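How to Work Outdoors on a Glass Table Without Losing Your Mind (or Your Cursor)
By Liam Mottram

Every spring I carry my work out to the patio, and every spring I forget that a glass table was designed by somebody who only ever put drinks on it. These are the steps I now follow. They take less time than going back indoors for the things you forgot.

What you need

A mouse pad, a damp cloth, a dry cloth, something heavy for papers, and a chair you can stand for an hour.

1. Wipe the table, then wipe it again
The first wipe moves the pollen about. The second, with the dry cloth, removes it. If your glass is rippled, as mine is, go in circles and accept that the dips will keep a little for themselves.

2. Choose your side
Sit so the sun is behind the screen's back and not on its face. Dappled shade looks lovely and will crawl across your spreadsheet all morning. Mine has 1,944 rows and I have squinted at most of them.

3. Put the pad down before anything else
An optical mouse looks for texture, and clear or glossy glass gives it very little to look at. The cursor sulks, then leaps into the wrong cell. Any opaque pad cures this. I held out for a sober grey one from Garano until Devendra Bansal pointed out that my dignity had already gone with the sun hat. A cartoon chick works just as well. Rest the mouse in the middle of its face and try not to meet its eye.

4. Keep the reading matter on the far side
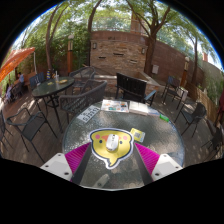 Books and magazines will creep towards your elbow if you let them. Leave enough room for your whole forearm, and put a stone on any single sheets. A breeze that can't lift a napkin will happily take page 60 of a report over next door's fence.

5. Try the chair properly
Sit in it for ten minutes before you commit. Woven ones are kinder to the back, slatted ones keep you awake. Check that the legs aren't sitting in a gap between the planks.

6. Bring it all in
Pads left outside curl at the edges, and a mouse does not enjoy dew. I left one out overnight in February and it now clicks only when it feels like it.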